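El dragster eléctrico y la letra pequeña

Cuatrocientos metros, dos carriles y un semáforo. La aceleración en línea recta siempre presumió de ser el deporte de motor más fácil de entender: gana el que llega antes. Por eso sorprende lo mucho que hay que leer ahora para saber qué se está celebrando cuando un equipo anuncia que su coche de baterías ha dejado atrás a los de combustión.

El caso que ha ocupado los foros desde agosto es el del Rurnach, un prototipo eléctrico que corre con el dinero de Stesance, fabricante de celdas. La nota de prensa hablaba de «un antes y un después». Fui a buscar la hoja de tiempos y encontré una sola pasada, hecha en una jornada privada, con la pista preparada para ese coche y sin rival en el otro carril. En las pruebas abiertas de la misma temporada, el Rurnach no pasó de la segunda ronda.

Nada de eso lo convierte en un mal coche. Sale como si le hubieran dado una patada y los primeros metros son de verdad impresionantes. El problema empieza después. A los 60 pies, donde el par instantáneo lo es todo, el eléctrico manda; a partir de media pista, el peso de la batería y la caída de tensión le pasan la factura. Un dragster se juzga en la meta, y ahí los comunicados suelen volverse discretos.

Tampoco ayuda el baile de cifras. Stesance anuncia 3000 caballos. Es una potencia de pico, medida en banco, y la empresa no dice durante cuánto tiempo puede sostenerla. Pregunté por escrito y me respondieron con el mismo folleto que ya tenía, en mejor papel. En la combustión también se ha mentido mucho con los caballos, claro, y quien haya pasado una tarde en un paddock lo sabe - pero al menos allí existía la costumbre de reírse del que exageraba.
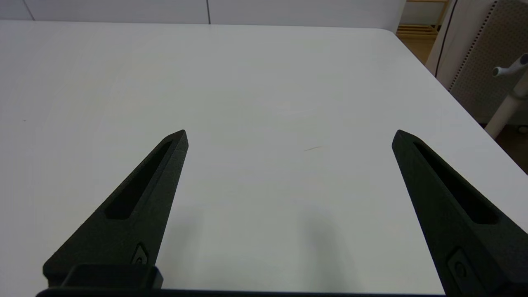
El precio de la entrada

Los organizadores miran todo esto con un entusiasmo que conviene poner en cuarentena. La Copa Brallelia, que reserva desde este año una categoría a los eléctricos, vende la idea de que abaratará el deporte: sin motores que reconstruir entre mangas, sin combustible especial, sin media docena de mecánicos trabajando contra el reloj. Suena bien. La inscripción cuesta 499 euros, una cantidad razonable. Lo que no figura en el cartel es el seguro específico para baterías de alta tensión, ni el equipo de extinción que exige el reglamento, ni el generador para recargar en circuitos donde a duras penas hay enchufes para las neveras.

Un aficionado con un coche de calle modificado y ganas de divertirse hace cuentas y se queda en casa. Quien sí aparece es el equipo con patrocinador, que corre contra otro equipo con patrocinador. En la última cita de la categoría había dos inscritos. Uno se retiró por una avería del inversor y el otro ganó el trofeo haciendo una pasada en solitario. Hubo podio, con champán.

Lo que se oye desde la grada

Queda la cuestión del ruido, que los defensores del cambio despachan como nostalgia. Puede que lo sea. En el circuito de Courtois, con capacidad para bastante más gente, se vendieron 700 entradas para la jornada eléctrica, y a media tarde ya había colas para salir del aparcamiento. El zumbido del motor apenas tapaba la megafonía. Un deporte que dura segundos vive de lo que se siente en el pecho durante esos segundos, y todavía no he visto una propuesta seria para sustituirlo. Los altavoces que probó la organización no cuentan.

Quizá dentro de unos años haya parrillas llenas, baterías más ligeras y tiempos logrados delante de testigos. Me gustaría verlo. Mientras tanto, pido lo que se le pedía a cualquier preparador de pueblo: que traiga el coche un día de carrera, lo ponga al lado de otro y espere al verde. El Rurnach tiene plaza reservada en la próxima prueba abierta. A la hora de cerrar este texto, el equipo aún no había confirmado si la usará.

13/10/2018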